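Notes on House Rules for Shared Robot Cells

The revised operating rules for the two-arm cells at Flandholm took effect in March. I was asked to write the first draft and have since been asked, several times, to explain the parts people found strict. This post sets out those parts in one place.

The rules apply to every cell in which two arms can reach the same tabletop. There are 4 such cells at present, and the Judadcombe site will adopt the same text when its own are ready.

Speed. Both arms run at the reduced setting during any new task. The setting may be raised after 1,000 completed cycles without a stop, and only by the person who signs the cell log. A change of gripper returns the count to zero.

Hoses and cables. Every hose is to be tied to the forearm and must keep enough slack for the full turn of the wrist. Operators move each arm by hand through its range before power is applied. Ties are replaced at 3,000 cycles, whatever their condition. The Collet office considered this wasteful. I did not agree, and the interval was kept.

Shared space. One arm at a time may enter the area over a bag or bin. The other holds its position until the first has withdrawn. The earlier Vetness procedure left this to the task author, and 76 of the stops recorded under it were near misses between grippers.

Soft goods. Snack bags and other light packages are spread over the table before a packing run, and none may overhang the edge. Paper bags are placed upright near the back, within reach of both arms.

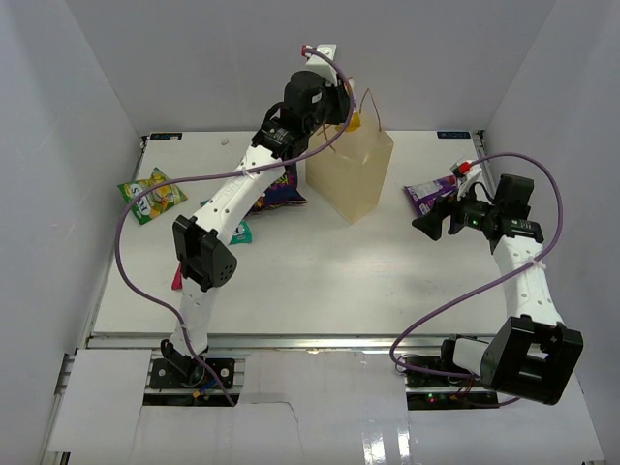

Bag packing with two arms. Each hose is tied at the forearm.

Clearing the table. Items are removed by hand only when both arms are stopped and the log has been marked. Reaching in during a pause is treated as a breach, even when the program appears to have ended.

The section on lighting is still under review. Comments on it may be sent to me before the end of May.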